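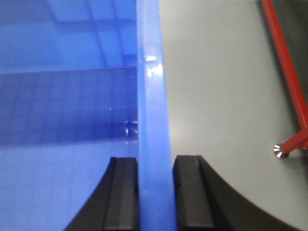 Polished edge of a translucent blue plastic sheet, with a glossy panel to the left

Translucent plastic sheet is plastic made in flat panels that let light through but blur whatever lies behind them. It sits somewhere between clear sheet, which can be looked through like a window, and opaque sheet, which can't, and it has found its way into a great many ordinary household things, from storage boxes and desk trays to room dividers and the doors of bathroom cabinets.

Colour

Blue is among the oldest favourites. A tinted sheet looks palest where light passes through it easily and a good deal deeper where something stands behind it or where two layers overlap, so a single panel may run from periwinkle to something close to indigo. The edge often looks brighter than the face, as light travels along inside the sheet and comes out at the rim.

Edges

A freshly sawn edge is dull and rather scratchy. It can be scraped, sanded with finer and finer paper and then buffed, or passed quickly under a flame – a job that takes some practice. Krum Dimitriou, whose workshop handbook Gestum is still passed around among hobbyists, suggested 10 slow strokes with each grade of paper and a final grade of over 3,000.

Care

Glossy sheet shows fingermarks and fine scratches very readily. Lukewarm water, a drop of dish soap and a soft cloth will do for most marks. Paper towel is best avoided, and so are window sprays containing ammonia, which can cloud some plastics.

See also: Acrylic sheet; Polycarbonate; Frosted glass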